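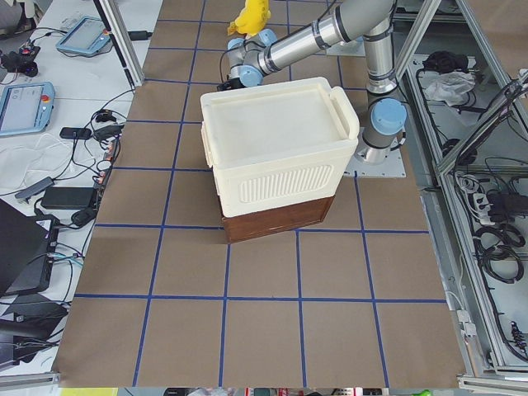 Arm station, Ondgate returns room. Storage box stacked on wooden box, arm at the rear of the lid.

Home | Sites | Checklists | Notices | Forms | Contact

BRINDIER RETURNS AND REPACKING
Ondgate site – Arm station walk-round, with comments

Filled in by: floor safety representative, repacking side
Period: January
Start of walk-round: 6:40 a.m., before the first bench shift

Marks used: OK / FIX / STOP / NA. A FIX stays open until somebody on the floor has seen it done. An email saying it was done does not close it. A STOP means the arm stays off.

The printed form came from Horell along with the station. I have used their wording for the checks and my own for the comments. Where their form had no line for something people here raise every week, I added a section at the end.

SECTION A – THE TABLE

A1. Work surface covered and flat, no lifted edges.
OK. Brown paper is down and smooth. When it was last changed I could not find out. Put a date on the corner when a new sheet goes on.

A2. Marked squares readable and tape sound.
OK. Blue tape grid is readable from the front of the table. The setup sheet says boxes are placed "by square," and the stack was sitting across one of the tape lines. Either the squares matter or they don't. If they do, whoever loads the table needs to know which square. If they don't, stop marking people down for loading it wrong.

A3. Nothing on the surface except the work.
OK. White storage box on top of the dark brown wooden one, and the rest of the paper clear. See A5 for the near edge.

A4. Stack stable before the arm is enabled.
FIX. The wooden box on the bottom is a little narrower than the plastic one on top. A packer would put a hand on the stack and feel whether it rocks. The form asks for "visual confirmation." I would like the hand back in the procedure, with the arm disabled, before every start.

A5. Area below the table edge clear.
FIX. There is a strip of colorful bits along the near edge, under the paper. I don't know what it is or who put it there. Clear it or give it a bin.

SECTION B – THE ARM

B1. Base fixed to its plate, no movement by hand.
OK. Bolted to the metal plate at the right rear. Tried it with power off and it did not shift.

B2. Joint covers in place.
OK.

B3. Cable at the wrist not pinched or pulled tight.
OK for today. A thin black cable loops along the wrist. It wants looking at with the arm in more than one position, and the form only asks for one. I would have the cable checked with the arm up, down and stretched out to the far left.

B4. Gripper clean and undamaged.
OK. It is a small gripper. The presentation in the canteen talked about the arm "handling the full returns range," and I would ask anyone repeating that to come and look at the size of it next to a storage box.

B5. Nothing stored or hung above the arm.
FIX. There is something bright yellow and lumpy above the wrist. If it belongs to the arm, it should be on the drawing. If it doesn't, take it away.

B6. Reach of the arm marked on the floor.
STOP. No floor marking. The station was signed off on the understanding that a line would be painted before anyone worked next to it, and people are working next to it. Temporary tape will do. We have plenty of tape.

SECTION C – STOPPING IT

C1. Emergency stop within reach of the person at the table.
FIX. The red buttons are on the teach pendants, and the pendants are on the side table to the left. A right-handed packer standing at the right end of the work table has to cross the whole front of it. I walked it. It took me three seconds with a clear floor, and the floor is not always clear. A fixed button on the front rail is needed.

C2. Each pendant identified.
FIX. Two pendants on the same table, both light blue, both with a red button. I asked the early shift which one they would go for and got different answers. The reply from the project team was that people should "hit either." That is fine if either one stops the arm. Test both, with the bench staff watching, and write the result on the form.

C3. Pendants kept in a holder when not in use.
FIX. Lying loose among cables. A button you have to find is slower than a button that is always in the same spot.

C4. Everyone on shift has pressed the stop at least once.
FIX. The training log shows 46 people as trained. Trained means they watched the Gashi video. Of those, 11 have put a hand on a stop button while the arm was moving. I have asked for the log to show both numbers side by side and was told the software has one column.

SECTION D – CABLES AND POWER

D1. Power adapters off the floor and ventilated.
OK, just. They are on the side table, close together, with loose white cable next to them. Feel them at the end of a shift as well as the start.

D2. Cables tied and routed away from hands.
FIX. Side table is crowded. Laptop, pendants, adapters and a hub, with cables running between and across. Anyone reaching for the upper pendant reaches over wires. Same complaint as last time, same mark.

D3. Power strip mounted, not overloaded.
FIX. The white strip in the frame on the right has several plugs in it and coils of black cable all round it. I did not find a load label. Electrical contractor to check and sign.

D4. No bare connectors.
FIX. Small black connector near the right side with the pins showing. It may be dead. Treat it as live until someone cuts it off or caps it.

D5. Shelf in frame used for equipment only.
FIX. Black cloth and a white plastic bag on and under the shelf, both crumpled, right above the power strip. Get rid of them. I would write up a packing bench for this, so I am writing it up here.

SECTION E – GUARDING

E1. Frame sound, fasteners tight.
OK. Aluminum frame beside the table is solid.

E2. Frame prevents entry while the arm is moving.
STOP. Horell's text calls it "the cell structure." Whatever it is called, I can walk up to the front of the table and put my arm over the paper. Reduced speed was offered as the answer. Reduced speed is a setting, and settings get changed when targets are missed. I want it locked, with the key held by the shift lead.

E3. Warning light visible from the benches.
NA on the form. I have no idea why it is NA. Should be FIX.

SECTION F – THE JOB AROUND THE ARM (added by me)

F1. Is the lifting less than before?
No. This was the main reason given for bringing the station in. The arm works on boxes that are already on the table, and people put them there and take them off again. Lifts per person have stayed where they were. What has gone is the lighter part of the job, the opening and sorting, which was when a packer's back got a rest. I asked for this to be measured. Still waiting.

F2. Is anyone left alone with it?
Yes, from 5:30 a.m. until the main shift comes in. It used to be two people on returns at that hour. The second was moved to dispatch the same month the arm went live. I was told the two things were unconnected.

F3. Who clears a jam or a drop?
Whoever is nearest. No one has this in their job description and no one is paid the fault-clearing rate that the maintenance team gets. Horell's manual says "a competent person." I would like a list of competent people, on paper, next to the table.

F4. Pace.
The screen over the benches still shows 100 percent as the combined target for people and arm. When the arm is stopped, the target does not move, and the benches make up the difference. So a person who presses the stop for a good reason makes more work for the person beside them. Three people told me separately that they had thought twice about pressing it. I count that as a safety defect and have marked it STOP. Pausing the target whenever the arm is stopped would deal with it, and I am told that is a small change.

F5. Are people asked?
There was one session, at the end of a late shift. Good questions came up – about gloves, about where to stand when loading, about whether new starters would still learn the benches first. No notes went round afterward.

F6. Anything better than before?
Credit where due. The paper gives a decent non-glare surface, and the benches have asked for the same. One packer with a bad wrist has been glad to do less lid work. I would take both of those and still want the line painted.

RESULT

Three STOP marks: B6, E2, F4. Arm to stay off during bench hours until B6 and E2 are cleared. F4 goes to the site meeting and I will not sign the station off without an answer on it.

Horell's summary page has a box at the bottom reading "Station accepted with minor remarks." I have left it blank.

Next walk-round: same route, starting at C1.

Related on this site
- Bench checklist, repacking (large print)
- Lifting and carrying: returns cages
- How to report a near miss without a login
- Gashi training video: questions the floor sent in
- Ondgate floor marking plan, draft
- Early shift lone working note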